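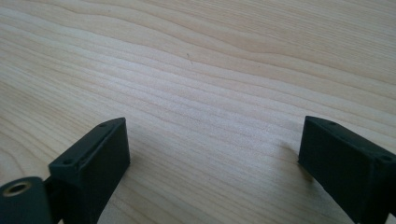
One of the people at the Tistwood evening asked me straight out whether oiling a table was just varnishing for people who like extra chores, and said her mother had put the same can of varnish on everything for years and it all still looked fine.

We use cookies to remember your preferences. Accept Manage settings

(wait for the laugh, then go on)

So I've been chewing on that since Tuesday, and I think she's half right! Varnish is great. It sits on top, it shrugs off coffee, you forget about it. My trouble starts the day it chips, and then you're sanding the whole top to fix a spot the size of a dime.

Oil goes into the wood. You wipe it on, wait, wipe it off, and when somebody parks a wet glass on it (my house, every weekend) you rub that one patch and put a bit more oil on. Looks softer too, at least to me. Pale woods will yellow some with certain oils, so try it on the underside first. I skipped that on the Bolia bench and it came out the color of weak tea. Tell the bench story here if there's time, skip if we started late.

Search this site Enter keyword Go

NEXT BIT: how much oil. Way less than you think. I used 2 thin coats on the Cantero desk and it was plenty. The first time I ever did this I flooded the thing, went to bed, and woke up to a sticky mess that took mineral spirits and most of a morning to get off. Thin coat, 23 minutes, wipe until the rag drags. I do set a timer, yes, go ahead and laugh.

Rags! Slow down for this one. Oily rags can heat up by themselves and catch fire. Lay them flat outside to dry, one layer, or drop them in a metal can of water with a lid. Don't ball them up in the trash. Say it twice.

Sanding before oil: I stop at 180 grit. Somebody always wants to go finer, and you can, but the oil doesn't soak in as well and I can't feel the difference by dinner time anyway. Go with the grain, vacuum, then a damp cloth, let it dry, one more light pass by hand.

If they ask about Cerkell, that's the dining table, it's still waiting on its second coat and I'm not taking questions on it.

Pass the sample boards around now, oiled one first.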